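Notes for my talk at the film club, September. Slides are in the same order as the notes. Speak slowly!

## Start (8 minutes)

- Say hello, thank Teófilo Cuervo for the invitation and for the projector.
- Ask: who was afraid to swim after a shark movie? Wait for the hands.
- My own case was a small one. I saw *Jaws* at my cousin's house and after this I did not like even the deep side of the pool in Bedoya.

## Why water works so well

- In the water, the character is slow and the animal is fast. The audience understands this without any dialogue.
- We see only the surface. The director can hide the animal for a long time, and this also saves money.
- Play the clip from *Jaws* with the yellow barrels. Stop before the boat scene, it is too long for us.
- Mention *Creature from the Black Lagoon*: the swimmer is above, the creature is below, and she does not know. Many later movies borrow this shot.

## The small movies

- My favorite part, so please watch the clock.
- *Piranha* from 1978. It is funny and it knows that it is funny.
- *Alligator* from 1980. The sewer is a very good place for a monster, since everybody has one under the street.
- Explain the word "creature feature" for the people who are new.
- If someone asks about the newer shark movies with tornadoes: I have seen one. It was enough for me, but I do not want to be rude to the fans.
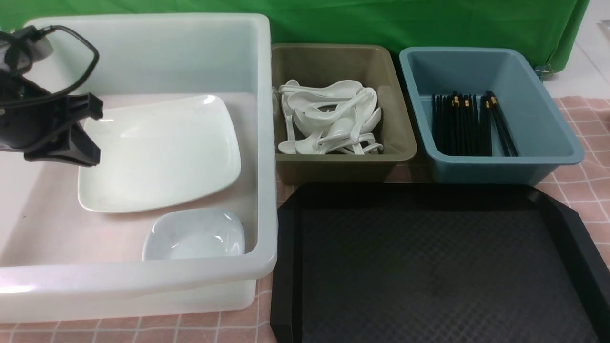
## Last part and questions

- Read the list of three movies to see at home: *Jaws*, *Alligator*, *The Shallows*.
- The handout has 100 copies, on the table near the door.
- Questions until 9:30, then we must give back the key.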